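Can Machines Sweep a Floor Yet?
2019-01-13

In October I wrote here that household machines were improving at single motions and still weak at chores. Several readers objected, among them Zyanya Tapia of Haltgate, who asked which chore I would accept as a fair test. My answer remains sweeping.
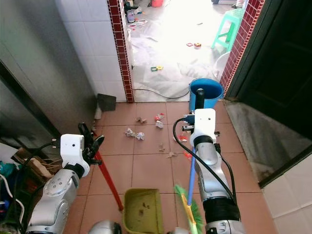
Sweeping is harder to automate than it looks, and a disk-shaped vacuum avoids most of the difficulty. An arm must hold a long handle, keep the bristles at a useful angle and guide the dirt over the lip of a pan. Crumpled paper, wrappers and small scraps on tile each move differently under a broom, and the few dark specks in the yellow-green dustpan are a modest load beside what lies on the floor. I would not yet purchase such a machine for the home. My view for workshops such as those in Nolton is more favorable, and I will address them in a separate post.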